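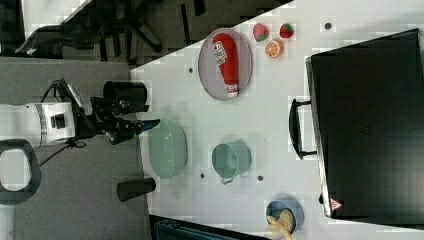
Llevo dos semanas discutiendo con mi amiga Meinir sobre dónde se guarda el kétchup y he decidido escribirlo, a ver si así me quedo tranquila. Ella es de nevera, siempre, desde el primer día. Yo soy de armario. Y cuando digo que soy de armario quiero decir que me crié en una casa donde la botella vivía al lado del aceite y allí seguimos todos, tan campantes.

Lo que me molesta no es la nevera en sí, es el tono. Meinir lee la etiqueta en voz alta como si fuera una sentencia — «una vez abierto, conservar en frío» — y se queda mirándome. Ya, mujer, ya lo sé. Pero el kétchup frío sobre unas patatas recién hechas me parece una tristeza enorme, y encima sale a golpes, primero nada y luego media botella de una vez.

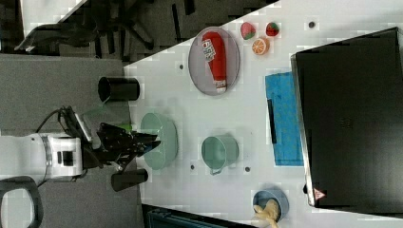 Mi postura tiene truco, lo reconozco: en mi casa una botella dura cinco días. Con dos críos que le echan kétchup hasta al arroz, no da tiempo a que pase nada. Otra cosa es quien la abre en mayo y la termina en Navidad; ese que la meta en la nevera, por favor. Y luego está el asunto de cómo se deja en la mesa, que da para otra pelea. Yo la tumbo en un plato, como esa botella roja de ahí, y así la salsa no se queda toda abajo. Meinir la pone de pie sobre el tapón, muy recta, y dice que lo mío es de bárbaros.

Berwyn, que come con nosotras muchos días, guarda la mostaza en la nevera y el kétchup fuera, y no ha sabido explicarme por qué. Le he pedido que lo piense. De momento, en mi cocina la botella se queda en el armario, segundo estante, junto al vinagre, y quien la quiera fría que se traiga la suya.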